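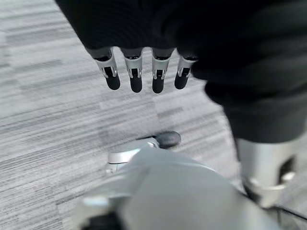
Why does the planner run slower than the controller?
Because the two have different deadlines. The controller has to answer every 5 ms with whatever target it holds, and the planner is allowed to take as long as the search needs, up to its timeout.

Speaker notes, Plasitz two-arm stack, June session

Slide 2. Start with the split. Shi is the planner, Erkard is the control loop, Tandthorpe is the log and replay tool. Three processes, one shared clock. Say the clock part twice. Most of last year's bugs were clock bugs.

Slide 3. Self-collision. Each arm treats the other as a moving obstacle. The hand is modeled as capsules: one per finger segment, one per fingertip, a larger one for the palm. The sleeve is modeled as a padded cylinder around the forearm. Fabric moves, so the padding is fixed at the worst case we measured and we accept the lost workspace.

Slide 4. Wrist camera. At close range the near gripper fills much of the lower part of the view and blurs. Four fingers of the other hand can hang in full view above it with open carpet between, and the depth estimate on the near fingertip is still poor. We mask our own gripper using joint angles before anything goes to the pose estimator. Black fabric gives the estimator very few features. The silver finger segments and their hinge slots give it most of what it uses.

Slide 5. Motion blur. Frames are scored on edge sharpness inside the projected finger regions only. Scoring the full image was a mistake — the carpet texture dominated the score.

Slide 6. Numbers. 935 replayed approaches, 332 with at least one frame rejected for blur. Read both aloud, then leave the plot up. Someone will ask about the cluster on the left. Those are approaches where the wrist rotated late.

Slide 7. Handover between Shi and Erkard. A plan is a list of timed waypoints with a validity window of 600 ms. If the window expires, Erkard ramps to zero velocity and holds. It does not extrapolate. We tried extrapolation and took it out.

Slide 8. Replay. Run the Tandthorpe clip from the local disk, not the network share. Step through by hand near the closest point between the fingertips. Show the predicted capsules as an overlay first, then turn them off.

Slide 9. Open items. Cable routing is still missing from the collision model. Finger joint offsets drift between calibrations and we have no online correction. Skip the firmware item if short on time.

Backup slides: timing histogram, mask error by joint, config file for the padding.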